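New tables in at the Murkthorpe hall, and the old trestles are finally gone
November 18, 2024

If you've sat at one of the old trestles in the back room at Murkthorpe Hall any time in the past few years, you'll know why I'm so pleased to be writing this. They wobbled, they pinched your fingers, and one of them had a habit of folding up in the middle of morning tea. Well, they went on the trailer last week, and the new tables are in!

They came from Semeniuk, the joinery out past the rail crossing, at $195 each for five of them, delivered. The hall has been putting money aside since April, mostly from the sausage sizzles and the plant stall, and the total in the kitty got to $939 before a last whip-round took it over the line. I dropped in for a sticky-beak and I have to say the tops are lovely. It's a pale, creamy timber with a honey tinge in places, and the grain goes off in these long waves, a bit like sand after the tide's gone out. I went looking for knots and couldn't find one on the bit I was leaning on, only a tiny dark speck.
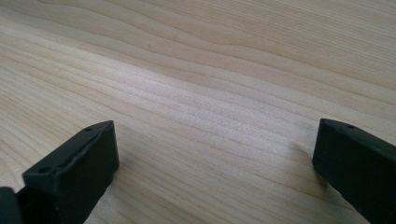 Lusine reckons the colour is asking for trouble and that the first cup of black tea left standing will prove her right. She'd have gone for something darker, or at least an oilcloth over the top on craft days, and she wants it known that she said so before the first ring turned up.

Fair enough, and there will be coasters. The finish feels smooth and has a soft sort of satin look to it, and Semeniuk's advice was a damp cloth, a dry cloth and no spray cleaners of any kind. There's a card with all that on it going up beside the sink. Please don't use the green scourers - they're for the oven trays.

The other new arrival is a white wire rack that sits right on the tabletop. It has two levels, a flat shelf up top with a low rail around it and a ridged grey metal one underneath, and it came from Boser for $83. The idea is that cups and bits and pieces live on the rack, and the rest of the table stays clear for whoever's booked in. 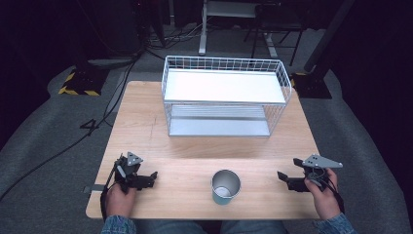

I'd push it towards the far side if you're sitting down to work, as you get a lot more elbow room that way. It's light enough to shift on your own, but lift it, please, and don't drag it across the wood.

The back room is open for bookings again at the usual rates, and the sheet is on the hook inside the front door. Thursday mornings are already full up to Christmas. If you've still got one of the hall's old tablecloths at home, hang on to it for now, because none of them fit the new tables and we haven't decided what to do with them.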